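Projects > Robotics Club > Build Log

February
Posted by Nilton Urrego

The club task this term is a computer rebuild: the arm has to install a processor and one memory module in a desktop PC. Jhair Paucar picked it over a sorting task on the grounds that the tolerances are printed in the hardware and we can't argue about them. Most of the work so far has gone into the parts tray and the approach poses, with very little on the gripper.

The tray sits beside the chassis on ribbed aluminum. Revision 13 keeps each part in its own slot so that the start pose is known. 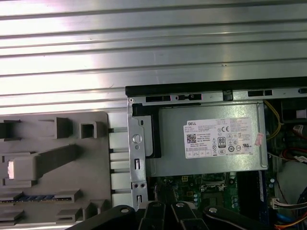

Why use a fixture when the camera could find the parts?

A fixture removes one source of error while we tune the others. Once insertion is reliable from a known pose, we will let the vision code estimate the pose and compare the two sets of runs.

The chassis is harder than the tray. The power supply limits how far the wrist can tilt, and the cable bundle takes up space on the other side. Vega Sotomayor rewrote the planner so that it comes in high, stops 60 mm over the socket and then descends straight. The old planner cut the corner – fine in simulation, bad near a metal bracket. 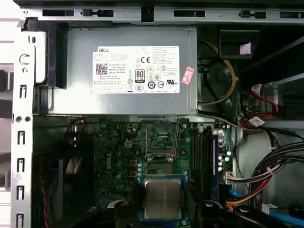 Socket orientation is set by hand in the config file. We tried reading it from the corner mark on the processor, but glare off the heat spreader made the result change from run to run. Lucero Restrepo wants to try a diffuser over the lamp. I would sooner fix exposure first, as it costs nothing.

We log every attempt with commanded pose, measured pose and finger current. There are 173 attempts in the log, and nearly 100 of them are picks only, with no insertion. That split needs to change before we quote any success rate. 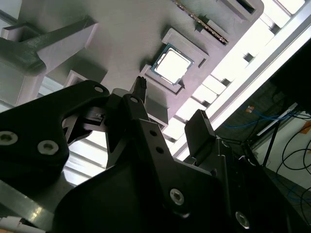 The holder walls are stepped so the fingers have somewhere to go on either side of the chip. Wilmer Quispe is printing the next version with a wider gap and a small chamfer on the inner rim. He also wants to shorten the bracket arm, which flexes when the plate is loaded off center. Print settings are in the shared folder under Bornby, along with the old STL files.

Still open:
– wrist camera calibration after a finger change
– force limit for the memory module (current value is a guess)
– a restart routine that doesn't require homing every axis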